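**Foro de Automatización Aplicada – Sección: Tareas domésticas y de taller**

**Tema: ¿Puede confiarse ya a una máquina la conexión y desconexión de enchufes?**

---

**rigoberto_tamayo** (moderador)

Estimados miembros del foro:

Se abre el presente tema a raíz de la consulta remitida en enero por la residencia Valderrama, que estudia automatizar parte de las labores nocturnas de sus 114 habitaciones. Entre ellas figura una que en apariencia carece de dificultad: retirar de la regleta los cargadores que no se utilizan y volver a conectar los que correspondan por la mañana.

La dirección de la residencia solicita una opinión fundada sobre si dicha labor puede encomendarse hoy a un brazo con pinza de dos dedos. Se ruega a los participantes que distingan entre lo que han comprobado personalmente y lo que han leído en folletos comerciales.

Atentamente,
Rigoberto Tamayo

---

**edith.giraldo**

Buenas tardes. En el taller de Gramow, donde ejerzo como responsable de montaje, se realizaron pruebas de desconexión durante dos semanas. De 176 intentos de extracción, el brazo completó la mayoría sin intervención del operario. No puedo afirmar lo mismo de la inserción, que se suspendió por el número de paradas de seguridad.

Las condiciones eran favorables: regletas atornilladas al banco, clavijas de un mismo modelo, iluminación constante. Una habitación de residencia no ofrece ninguna de las tres cosas.

---

**TelloR**

Agradezco los datos de la señora Giraldo, si bien discrepo de la conclusión que parece desprenderse de ellos. Que la inserción se suspendiera no demuestra que sea inviable; demuestra que el límite de fuerza estaba fijado en un valor muy bajo. Solicitaría conocer ese valor y el criterio con que se contabilizó cada parada.

En Hostcombe venimos trabajando con control de fuerza en la muñeca y búsqueda en espiral, y la inserción de clavijas de dos patillas ha dejado de ser el cuello de botella. El cuello de botella, a mi juicio, es el cable.

Rocío Tello

---

**edith.giraldo**

El límite lo fijó el servicio de prevención y no tengo autorización para publicarlo. Las paradas se contabilizaron todas, incluidas las provocadas por el propio desplazamiento de la regleta. Este último punto me parece relevante: una regleta suelta se mueve al empujarla, y el brazo necesita entonces una segunda mano o un tope. Ninguno de los equipos ofrecidos a Valderrama, según tengo entendido, dispone de dos brazos.

---

**jhair_m**

Con el debido respeto a ambas compañeras, considero que se está discutiendo la cuestión equivocada. Una regleta con interruptor, o un simple temporizador, resuelve la desconexión nocturna sin brazo alguno. He instalado 7 en el centro donde presto servicio y el gasto no admite comparación con el de un manipulador móvil y su mantenimiento.

Antes de preguntar si la máquina puede, procedería preguntar si la tarea debe existir.

Jhair Marulanda

---

**TelloR**

El señor Marulanda tiene razón en lo que atañe al consumo. La consulta de Valderrama, sin embargo, menciona también la retirada física de los cargadores para la limpieza de las mesas, y eso un temporizador no lo hace.

---

**jhair_m**

Admito la observación. Había leído únicamente el primer párrafo de la consulta. Mantengo, no obstante, que la retirada ocupa a una persona unos instantes por mesa, y que el personal de limpieza tendrá que entrar de todos modos.

---

**rosaura.castano**

Buenas noches. Intervengo desde el ámbito de la formación. En el programa Dallisum enseñamos este tipo de tareas mediante demostración, con una pinza que el operador sostiene en la mano. Adjunto una toma del punto de vista de la pinza, pues creo que ayuda a situar la discusión en el objeto mismo.
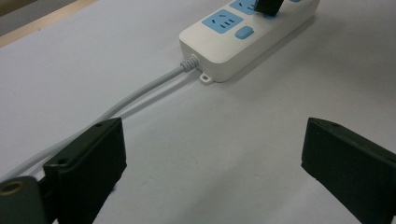

*Regleta blanca con tomas azules y una clavija negra conectada en la toma trasera. En primer término, los dos dedos de la pinza.*

Quisiera llamar la atención sobre tres aspectos.

Primero, el cable gris discurre junto al dedo izquierdo. Una trayectoria de aproximación que no lo tenga en cuenta puede engancharlo, y coincido en ello con la señora Tello.

Segundo, el interruptor sobresale ligeramente y se halla en la misma cara que las tomas. Un dedo ancho que busque la clavija con poca precisión puede accionarlo. En una residencia, donde quizá haya otro aparato conectado a la misma regleta, el incidente no sería menor.

Tercero, existe una pestaña con orificio en la base. A quien pregunte por la movilidad de la regleta le recomendaría atornillarla antes de invertir en un segundo brazo.

Rosaura Castaño

---

**edith.giraldo**

Suscribo el tercer punto. En nuestro banco, fijar las regletas fue la medida más económica del ensayo y la que más paradas eliminó. Respecto al segundo, nunca lo habíamos valorado, ya que nuestras regletas carecían de interruptor. Lo trasladaré al servicio de prevención.

---

**TelloR**

Una precisión sobre el cable. Evitarlo es factible cuando se encuentra a la vista y extendido. Los casos que nos hacen fallar son otros: cables cruzados, enrollados o caídos detrás de la mesa – y en ellos no dispongo de resultados que me permita recomendar a terceros.

---

**jhair_m**

Celebro que la señora Tello lo reconozca. Los dormitorios que yo atiendo presentan casi siempre ese último aspecto.

---

**rigoberto_tamayo** (moderador)

A falta de nuevas aportaciones, trasladaré a Valderrama el siguiente parecer provisional:

- La extracción de clavijas es viable en puestos fijos, con regleta atornillada y cable despejado.
- La inserción sigue en discusión. Constan en este tema dos experiencias de signo contrario.
- Para la mera desconexión eléctrica se aconseja estudiar primero temporizadores o regletas con interruptor.
- El accionamiento involuntario del interruptor deberá figurar en la evaluación de riesgos.

El tema permanece abierto. Si la señora Castaño dispone de demostraciones con cables cruzados, se le agradecería que las compartiera.

---

**rosaura.castano**

Dispongo de algunas, pendientes de revisión. Las remitiré en cuanto el programa lo autorice.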